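Fliveck Two-Arm Sorting Station

Tabletop sorting and packing for small mixed goods

Sold and serviced by Rengifo

The Fliveck is a two-handed humanoid station that works at a table. It picks up small items one at a time and places them in totes, trays or mailers. Most of our customers use it for returns, gift sets and mixed orders, where the goods change from one hour to the next and a fixed feeder won't do.

What it handles

Boxes, wrapped snacks, pens and markers, soft toys and small loose parts. Items can lie at any angle. They don't have to be lined up first, but they should not be stacked. Leave a clear area in front of the hands so they can pass an item from one side to the other.

We recommend a felt top. Small things like dice stay put on it, and round barrels don't roll far. A folding screen behind the table keeps the background plain and stops items going over the back. 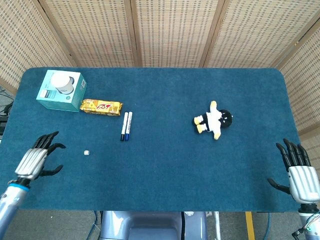
What changes for your staff

The station takes over the picking. It does not take over the shift. One person can look after up to 4 stations, and the job becomes loading the tables, clearing rejects and teaching new items. A new item usually means placing it on the felt in a few positions and confirming the grip on the tablet.

Raltley put in its first station in April on the returns line. Kazue Kuroda runs that line.

"My packers were worried about hours, and I told them what I knew, which wasn't much at first. We kept everyone. Two people moved to checking and one went to receiving. The wrists are better. The checking work is slower and some of them find it dull, so we swap jobs at lunch."

Plan for that swap. Sites that leave the same person on rejects all day tend to call us with complaints about the station when the trouble is the rota.

Training

Operators: 4 hours on site, in groups of up to 8
Line leads: one further day, including restart and hand changes
Refresher: every 12 months, included in the service plan

Included

Two arms with five-fingered hands
Body
Tostar control software, one license
Operator tablet
Felt table top
Spare fingertip set

Tables and screens are sold separately. Most sites already have a table that fits.

Before delivery

The floor must be level and the table must not rock. Mark the reach area on the floor and keep chairs out of it. Route cables behind or beside the table where people don't walk. Staff must press the stop button before reaching onto the felt, including to pick up one dropped item.

Service and rental

Monthly rental is $2,010 per station, with parts and remote support included. The minimum term is 12 months. Site visits are booked through the Rengifo service desk, and calls received before noon are answered the same day.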